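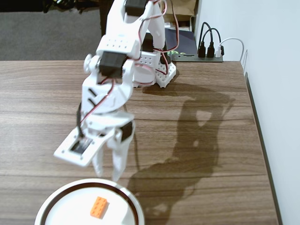
Attachment 1 - gripper over the white dish, wood tabletop

Ticket: Newsletter signup confirmations not arriving
Product: Jodutus Mail, hosted plan
Opened by: Nurhan Kozan
Handled by: Kevser Tatlı
Status: Solved

Nurhan Kozan wrote:

Hello, and thank you in advance for reading all of this, I know I tend to go on! I look after the monthly newsletter for Kılıçarslan, our little neighborhood workshop, and we have about 2,000 people on the list. Since Friday the new signups haven't been getting their confirmation email. The form says thank you, the address shows up under Pending, and then nothing comes. I have 95 people sitting in Pending right now, and a few of them have been kind enough to phone me and ask what they did wrong (nothing, poor things).

Things I have tried so far:
Signed up with my own home address. No email, not in spam either.
Pressed Resend on my own entry. It says Sent, but it never came.
Sent a test copy of the December issue to myself. That one arrived right away, picture at the top and all.
Logged out and in again, and tried a different browser.

The only thing that changed on our side is that we moved our web address from Drukero to Eltero last week. The website itself has been fine the whole time.

Kevser Tatlı replied:

Hi Nurhan, please don't apologize, this is just the kind of detail I like to get. The test copy is a very useful clue. Newsletters on your plan go out from our shared address, but confirmations go out from your own domain, and for that your domain needs two mail records that point to us. I looked yours up and neither one is there at Eltero. My guess is that they stayed behind when you moved.

Could you go to Settings, then Sending Domain, and tell me what color the two dots are? If they're red, copy both lines exactly as shown into the DNS page at Eltero. Please leave the old records alone for now.

Nurhan Kozan wrote:

Both red! I copied them in at 11 this morning. One dot has gone green and the other is still red. I did check for stray spaces, twice, with my glasses on.

Kevser Tatlı replied:

Good, we're halfway. On the second record the name field now ends with your domain written two times over. Eltero adds the domain for you, so you only need to paste the part before the first dot. While you're in there, set the TTL to 300 so we don't have to wait so long for the change to show.

Nurhan Kozan wrote:

Two green dots, and my own confirmation just landed - I was so pleased I called my sister. Do I have to press Resend for every person in Pending, or is there a kinder way?

Kevser Tatlı replied:

Much kinder! Tick the box at the top of the Pending list, choose Select All, then Resend Confirmation. It goes out in small batches, so give it an hour or so. I'll keep the ticket open until you tell me they're coming through.

Nurhan Kozan wrote:

They're confirming one after another as I type. You can close this, and thank you for being so patient with me.

Ticket closed by Kevser Tatlı. Cause: mail records missing after DNS move.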